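Chapter 4
Weave: How Crossing Threads Become Cloth

Pull a single thread from the hem of an old shirt and try to stand a pencil on it. Silly, right? And yet 2,036 of those threads, crossed over and under one another, will hold up a sleeping child in a hammock. Nothing has been glued. Friction does the whole job, and I still find that thrilling after years at the loom.

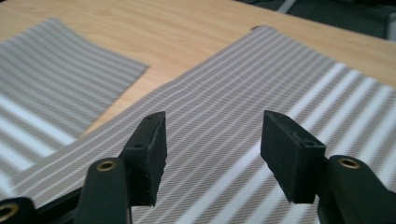 Every woven cloth starts with two sets of threads. The warp runs the length of the loom and is held tight. The weft travels from side to side, and it can be softer and weaker (it doesn't have to take the strain). When Milovan Todorova set up his first workshop in Kestport, he had 24 warp threads on a frame made from a bed rail, and he wove belts on it until April.

Plain weave is the simplest pattern: over one, under one, then swap on the next row. Try it with paper strips before you read on!

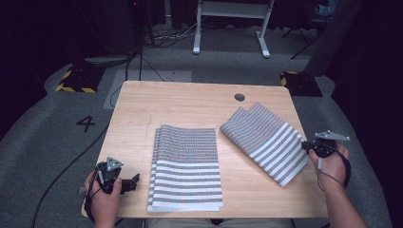

Twill takes one small step away from that. The weft goes over two threads and under two, and each new row shifts over by one. Diagonal ribs climb across the fabric, and the cloth drapes better than plain weave made from the same yarn. Denim is a twill.

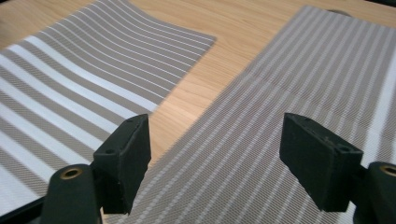

Color and structure are separate choices, and beginners often mix them up. A stripe comes from changing the yarn, while the rib comes from the order of the crossings, so one cloth can easily have both. The gray bands on the placemats are a good place to look, with their fine diagonal twill running between bright white stripes. In Section 4.1 we'll draft a twill on 80 warp threads.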